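Open day at Verier draws a crowd, and a queue for the microwave

By Delali Agbenyega
2025-05-24

Anyone who came to the Verier open day hoping to be served tea by a metal butler went home thirsty. Those who came to see how a robot might one day be taught to warm up soup had a far better afternoon, and there were 289 of them through the door before it closed at five.

The firm, which moved into the old Surngate building in September, had promised "a look at the future of housework". The future of housework, on this showing, involves a person at a small table with a gripper in each hand, doing the same chore again until the computer has seen enough of it.

"People expect the robot to be the clever one," said Fionnuala Mac Suibhne, who runs the training floor. "At this stage it's the person who knows where the bowl goes. We're trying to write that down in a form a machine can use."

The writing down is done by hand, so to speak. The operator works only through the grippers, each of which carries a white cube covered in black-and-white patterns so that its position can be tracked. Fingers are not allowed to help. Visitors watched one operator deal with a bowl and an open microwave, in the kind of silence normally kept for snooker.

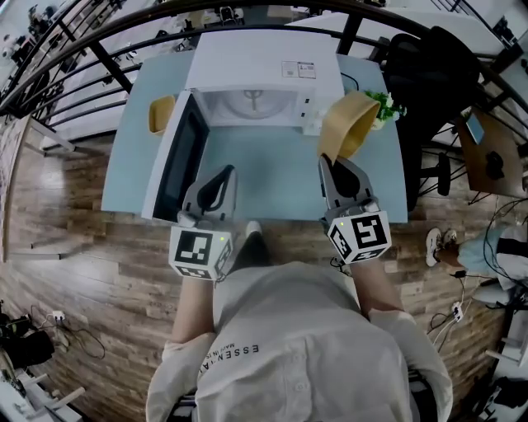

One gripper takes the bowl by the rim at the Verier open day, with the microwave door open.

A full recording session at Verier runs to 71 attempts at a single task, and a good operator will throw away very few of them. Trinidad Herrera, who has been doing the job since the winter, said the hardest part was leaving it behind at the end of a shift. She recently caught herself pinching a slice of toast off the plate at home, thumb and one finger, elbows out. Her children have asked her to stop.

Visitors were later given a go with a spare pair of grippers and a stack of plastic beakers. The record for the afternoon went to a girl of nine from Trakthorpe, who moved 20 beakers without dropping any. Her father managed four and blamed the table.

Brenda Mansilla, a retired dinner lady, sat through two demonstrations and was hard to impress. "I did over 462 plates a day and I had the use of both hands," she said. She did allow that the machine would probably complain less, and took a leaflet.

There were harder questions in the talk afterwards, most of them on jobs and one, at some length, on parking. Aldana Barrientos, who looks after the firm's work with care homes, said a robot fit to be left alone in someone's kitchen was still years off, and declined to say how many. Asked whether it would do ironing, she said she would like to know that herself.

Verier plans another open day in the autumn. Places are free but must be booked, and the car park on Warraich Road will be open to visitors this time.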